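Dieser Datensatz heißt **Mirani** und enthält Vorführungen mit zwei Armen, aufgenommen durch Fernsteuerung. Wer nur die Daten laden will, kann gleich zu `Struktur` gehen.

## Inhalt

- 1691 Episoden, jede mit 2 Armen
- 6 Aufgaben mit Alltagsdingen auf dem Tisch (Bücher, Schachteln, kleine Packungen)
- Sprache der Anweisungen: Deutsch

Eine Episode beginnt, wenn der Bediener die Aufnahme startet, und sie endet mit seiner Bestätigung. Pausen am Anfang haben wir nicht geschnitten - bitte beim Training beachten.

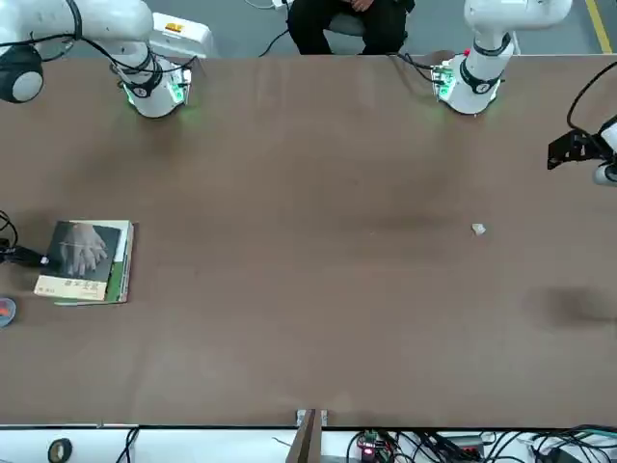
Ming-te Tang hat zur ersten Version angemerkt, dass man die Pausen wenigstens markieren sollte, weil ein Modell sonst das Warten mitlernt. Das Feld `idle` ist deswegen seit Mai vorhanden.

## Struktur

```
mirani/
 episodes/
 tasks.json
 splits.json
```

Die Gelenkwinkel stehen in Radiant, links und rechts getrennt. Die Bezeichnung der Seiten folgt dem Roboter und nicht dem Betrachter. Bilder vom Handgelenk sind nicht gedreht, der Horizont kann darum senkrecht liegen.
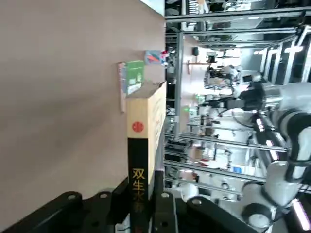

Für die Umrechnung in das Format von Caltska gibt es das Skript `convert.py`. Es liest auch die alten Dateien aus Clonen, aber ohne die Greiferkraft.

## Bekannte Probleme

- Bei einigen Episoden fehlt der letzte Zeitstempel.
- Die Namen der Aufgaben sind noch nicht einheitlich geschrieben.
- Abgebrochene Versuche sind enthalten und haben `success: false`.

Fehler bitte als Issue melden, mit der Nummer der Episode.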